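Marbled gray floor: keep it or cover it?
Home & Room > Floors and Walls
Started by custeven_dad, Thursday, April 20, 2023

custeven_dad wrote:
Back room. Gray marbled floor, one pale lavender wall, one white. I inherited the combination and have made peace with half of it. 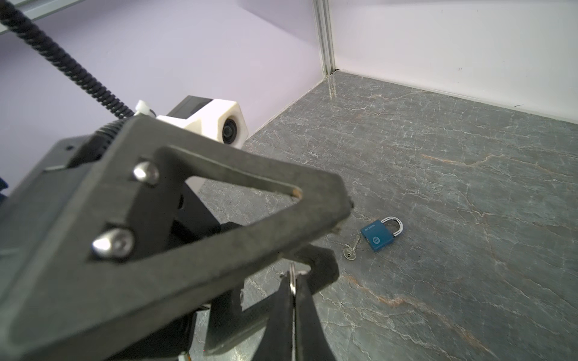

The walls stay, my wife has ruled on that. The floor I could go either way on. Engebretsen quoted me 2000 to cover it, which seems like a lot of money to stop looking down.

plinth_319 wrote:
Keep it. Gray marbling hides dust better than anything you'll pay for. I swept mine in October and it looks the same now.

Yurii Kobzar wrote:
It hides dust and every screw you ever drop. I lost a hinge pin on mine for nearly a week, then found it with my heel.

plinth_319 wrote:
Wear shoes.

drorari wrote:
Going against the crowd – it's the lavender. Gray under it goes cold by four in the afternoon. Warm white, two coats, and you'd like the floor again.

custeven_dad wrote:
See above re: wife.

drorari wrote:
Then a rug. Arport had a decent oatmeal one for 383.

Yurii Kobzar wrote:
Oatmeal, in a workroom. Good luck to it.

custeven_dad wrote:
Rug vetoed over dinner. Floor stays for now, and I'm buying a magnet on a stick.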